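Block sorting into a basket – gallery
Hedville, table 3
Posted 24 July 2023

This page covers the color block set and the basket used with it at the Hedville site. The set is kept under stock number 2231, the basket under 738. Blocks are plain cubes in solid colors with no print on the faces. The basket is wicker, rectangular, with rolled rims. The table is covered with a white cloth, which is not ironed between sessions.

Blue block in the basket, red and green still out on the cloth.
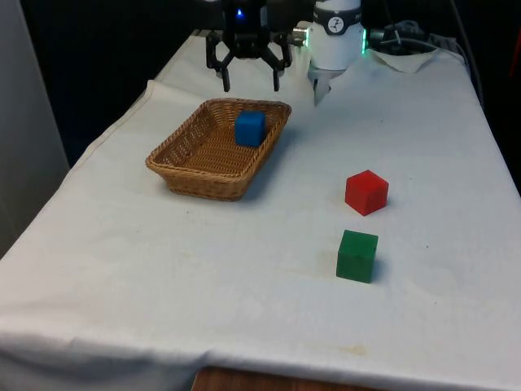 Baskets from the Rilow range replaced the plastic trays last October. The wicker is lighter to carry and easier to tell apart from the cloth, but the weave holds dust and needs a soft brush once a week. Do not wash it under the tap. Cloths go to Stundbridge for laundering; older stains do not always come out, and a stained cloth stays in use until the fabric wears thin.

Red block against the inner wall of the basket, with blue below it. The over-and-under weave of the strands shows well at close range.
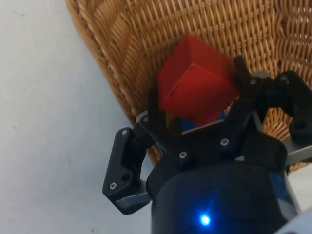 Storage

Blocks go back in the drawer under shelf 13, one layer deep. The basket is stored empty, right side up – nothing is to be stacked on the rim.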